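How to Wash Microfiber Cloths Without Ruining Them

Most of the advice on this subject comes from people who sell special detergent, so read it with one eyebrow up.

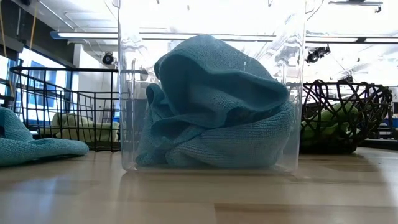
I've cleaned rental apartments in Felton for 8 years, and I have yet to see a cloth saved by a $20 bottle of anything. Zustell sells one. I used it for a whole summer and couldn't tell those cloths from the ones I washed in plain liquid detergent.

What you need

Unscented liquid detergent, white vinegar if your water is hard, and a washer with a warm setting.

Steps

1. Shake the cloths out over the trash. Grit that goes into the drum stays in the drum.

2. Sort them. Anything used on grease or car wax gets its own load. Keep cotton towels out entirely, as microfiber grabs their lint and won't let go.

3. Add half the detergent the cap tells you to. The cap is optimistic.

4. Wash warm, not hot. Skip bleach and fabric softener. Softener coats the fibers, and a coated cloth just pushes water around.

5. Run a second rinse if the water still looks cloudy.

6. Tumble on low with no dryer sheet, or hang them up. Mine dry overnight on a rack.

If they still smear

Soak them for 2 hours in warm water with a cup of vinegar, then wash again. Solange Meireles, who runs the laundry at Amaral, swears by boiling. I tried it once and got stiff cloths - maybe I left them in too long, but I won't be repeating it.

How long do they last? One package I bought promised some 2,000 washes. I'd like to meet whoever sat through that test. When a cloth stops picking up a spill on the first pass, cut it up for shoe polish and bike chains.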